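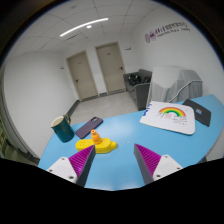 What does the Susstead Parish Allotment Records collection contain?
It contains transcribed entries from the plot registers, rent books and waiting lists kept for the allotment gardens at Susstead, together with the transcribers' notes and a list of known errors.

Susstead Allotment Records, Release 3
Data card and notes for users

Maintainer: Meenakshi Nautiyal
Transcription lead: Imtiaz Sivakumar
Date of this release: 23 Aug 2020

Summary

The allotment gardens at Susstead were laid out in two fields, known in the registers as Golob Field and Lower Field. Tenants were entered in a bound register by plot number, and rents were recorded in a separate book. The two series were never designed to be read together. This release joins them for the first time, using plot number and year as the key.

The source material consists of 12 bound volumes. Seven are plot registers, three are rent books, and the remaining two are waiting lists. All of the volumes have been transcribed in full except the second waiting list, which has water damage to its final pages.

Files

plots.csv
One row for each plot in each year. Columns: plot_id, field, year, size_rods, tenant_id, note.

rents.csv
One row for each payment. Columns: payment_id, plot_id, year, amount_due, amount_paid, date_paid, clerk_initials.

waiting.csv
One row for each application. Columns: applicant_id, date_applied, field_preferred, outcome.

crops.csv
One row for each crop mentioned in a register note. Columns: plot_id, year, crop_as_written, crop_standard.

errata.txt
Corrections made after Release 2, in order of plot number.

All tables are saved as UTF-8 text with commas as separators. Empty cells mean that the source gives no value. A cell containing "illeg" means that the source gives a value which could not be read.

Intended uses

The collection is suitable for local history, for the study of small-scale food growing, and for teaching the use of manuscript accounts. It may also be useful to those who study plant names, as the clerks wrote down varieties in the form the tenants gave them.

The collection should not be used to estimate yields. The registers mention crops only when a plot was inspected or when a dispute arose, and a crop that caused no trouble was seldom written down. Potatoes and runner beans appear often in the notes. Carrots hardly appear at all, and no conclusion should be drawn from this.

Transcription method

Each volume was transcribed by one person and read back by a second. Where the two disagreed, the entry was passed to the transcription lead, whose reading is the one given. Spelling follows the source in every column with a name ending in "as_written". Standard forms were supplied afterward from a working list of garden crops compiled for the project.

Amounts of money are given in pence. Payments in kind, of which there are a few in the early rent books, have been left out of amount_paid and placed in the note column of plots.csv for the same plot and year.

Plot sizes are in rods, as in the registers. Most plots were let at ten rods, but a number along the north hedge of Lower Field were let as half plots. These carry the suffix "a" or "b" after the plot number. In the first register the suffix is not used, and half plots under one number have been separated by tenant.

Known problems

Plot 40 in Golob Field was renumbered when the cart track was moved. Entries before and after the change refer to different pieces of ground. They have been given separate identifiers, 40-old and 40-new.

The third rent book breaks off in October and resumes in a different hand at the start of the next rental year. Payments for the gap are missing and have not been estimated.

The word "Fellow" appears in the crop notes of several plots. It was first read as a mistake for "fallow" and corrected on that basis in Release 1. It is now believed to be a local name for a kind of broad bean, and the original spelling has been restored. The standard form is marked "uncertain".

"Rikorik" appears once, beside an entry for marrows. No meaning has been found for it. Suggestions from readers are welcome.

Personal information

Tenants are identified by number only. The key that links numbers to names is held by the maintainer and is available to family historians on written request. Remarks in the registers concerning illness or debt have been removed from the public files, and each removal is marked "withheld" in the note column.

Terms of use

The tables may be copied, changed and shared for any purpose, provided that the collection is named as the source and that any changes are stated. The page scans are not part of this release and may not be republished without permission.

Corrections

Corrections should be sent to the maintainer with the file name, the plot number and the year. Accepted corrections will be entered in errata.txt and carried into the tables at the next release.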